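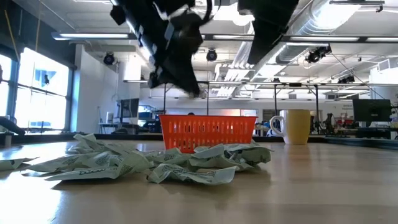
Setting up a two-arm sorting table without getting yelled at

I've been running bench robots long enough to have strong feelings about mugs. Also cables, clamps and bits of paper, but we'll get there.

What follows is the routine I use when the job is moving small, floppy stuff into a tray or basket. It started as a sticky note and grew after Kalliopi Dervishi read it and sent me back a whole page of questions (thanks, Kalliopi!). Steal whatever you like.

Before power on

Walk all the way around the table first. Put a hand on every clamp and give it a real tug, then do the same with the frame. Follow each cable from the arm back to where it plugs in and move the joints by hand to see if anything pulls tight.

Next, decide what belongs on the table and write it down. I mean everything: container, pile, any extra object you want the arms to work around. If it isn't on the list, it goes on a side table. Drinks go on the list or they go away, and I don't care how good the coffee is.
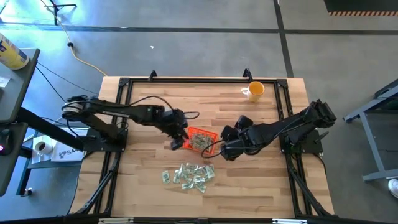 2 min read

Two arms, one tray

Two grippers facing each other over the same tray is where I slow everything down. My rule is one hand in the tray at a time. The other one waits outside the rim until the first has let go and backed off. For a first run I cap the speed at 80 millimeters per second, and I only go up to 200 after a full pass with no bumps.

Folded bills and other crumpled paper are a pain, by the way. They overlap, they spring open, they slide. Spread the pile out a little before you begin and leave some bare table between it and the frame. If a piece drops, leave it there until both arms are stopped. No quick grabs! I did that once back in August and Hannelore Berchtold still brings it up.

People and floor

Keep your feet and your chair outside the tape. One person holds the stop button and does nothing else - no phone, no notes. If that person has to leave, the run ends. Yes, even if it's going great.

Loose cable on a walkway gets taped down or rerouted before the first run, same day, by whoever spots it.

Afterward

Park the arms, cut power, and put the objects back where your list says they go. Then log anything odd, even tiny stuff like a twitchy finger. Our log is on entry 2209 and the boring entries are the ones I look up most.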